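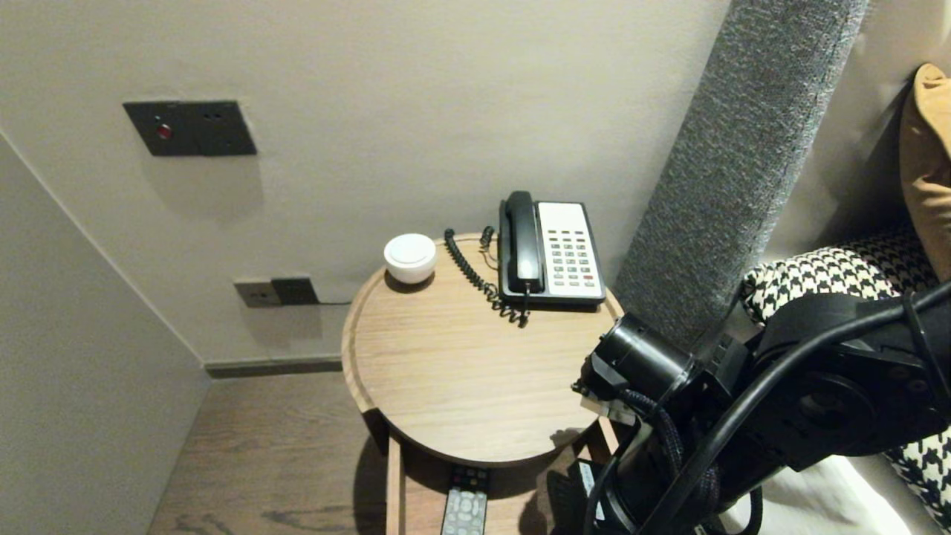 3 min read

Jandness Round Side Table, Light Oak Color

I've been selling bedroom furniture for a long time, and the piece I get asked about more than any bed or dresser is the small round table that goes next to the bed. People will agonize over a mattress for weeks and then grab any old thing to hold the lamp. And then they write to me in December, when the house is full of guests and somebody has knocked a glass of water onto the rug for the second time, and ask if I've got something with an edge on it.

I do! It's the Jandness, and it's been in the shop longer than our sign has. It has a round top with a slightly raised rim, and a lower shelf underneath for the book you're really reading (the one you want visitors to see goes on top). The rim is low enough that you can still slide a magazine off without lifting it, but a pen or a lip balm will stop when it rolls into it. I keep one next to my own bed and I'm a messy sleeper, so it gets a proper workout.

Who it suits

If your bed is jammed into a corner, go round. A square table in a tight corner means a square corner at shin height, and I have the bruises from my last apartment to prove it. Round also helps if your headboard is wide or has thick padded sides, because you can tuck the curve in close and the table doesn't look like it's fighting for space.

If you need a drawer, this isn't your table. I get this question constantly, so I'm putting it up here where you'll see it. There's no drawer, no door, and no hidden cable hole. If you want somewhere to hide your night cream, look at the Kilis cabinet, which costs more and takes up more floor but has two deep drawers that run nicely.

Height

Before you order, sit on your bed and measure from the floor to the top of the mattress with you on it. You want the table within a hand's width of that number, a little lower if you drink water at night and a little higher if you use a reading lamp. Measure the gap between the bed and the wall too. The top is the widest part of the table, and it's the part people forget about.

Putting it together

It comes flat in one box with 4 legs, the shelf, the top and a small bag of hardware. The hex key is in the bag, taped to the inside. (Please check the bag before you email me. I say this with love.) Start every bolt by hand and leave them all a bit loose until the shelf is in, then stand the table on a flat floor and tighten everything up. If it rocks, loosen, wiggle, tighten again. It took me 13 minutes the last time I did one, with the radio on.

Looking after it

A soft cloth, barely damp, then a dry one. Go around the inside of the rim with a cotton swab now and then, since dust loves to settle there. Skip the spray polish, it leaves a film that shows up every fingerprint. Use a coaster for hot mugs. If you do get a pale ring, the Melnychuk wax we stock has rescued two of mine, but test it on the underside first and go easy.

Color

We call it light oak, and it's on the warm side of pale. It sits well with gray, white, and most black-and-white patterns. Next to a yellow pine floor it can look a touch cool, so if your floor is orangey, ask me for a sample chip before you commit. Chips are free and go out in a regular envelope.

Delivery and returns

Shipping is free within 70 miles of our store, Skendinden, and we'll bring the box to whichever room you like. Farther out, it goes by regular carrier to your front door. You've got time to live with it and change your mind, just keep the box until you're sure. We got 500 of these in our latest shipment, so there's no need to rush.

Page updated 4 August 2025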